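Reusable Packaging Trial, Clodport: Second Progress Report

Prepared for Ridwan Ismail, grants manager, by Oldřich Jelínek

The trial was meant to show whether small shops in Clodport could send out hair accessories and other light goods in returnable pouches. We are past the halfway point and I am less sure of the answer than I was in March.

Vata delivered 3,000 pouches as agreed. Of these, 500 went to the first six shops and the rest are in store at Hatetti. The shops were keen at the launch. Since then two have gone back to card boxes for most orders, and a third uses our pouches only when a customer asks. I do not think this is a training problem, whatever the supplier may say. Packing a pouch takes longer, and the shop gets nothing for the extra time.

Claw clips remain the hardest item on the list. They are curved and bulky for their weight, with teeth on both halves, and a flat pouch does little for them.

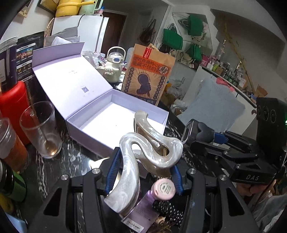 Page last changed: Wednesday, July 6, 2022

Returns are the larger worry. The bid assumed that most customers would post the pouch back within 20 days. Nearly half of them have not done so, and the reminder letter made no difference that I can find. Vata has suggested a deposit. It may work, but the shops have told us plainly that they will not explain a deposit at the till, and I would not put money into printing new labels until at least one of them changes its mind.

The claimed saving in waste also needs a second look. The figure in the bid came from Zelenák and rests on each pouch making many trips. Very few of ours have gone out more than twice. Until that changes, I would ask that the saving is left out of anything we publish – including the autumn leaflet.

Spending is within budget, mainly on account of the lower postage bill, and that is low for the wrong reason. The washing contract has been paid up to the end of the quarter and has hardly been used.

For the next period I propose to keep the shops that are still taking part, drop claw clips from the trial and hold back the remaining pouches. A decision on the deposit is needed from your side before we order labels.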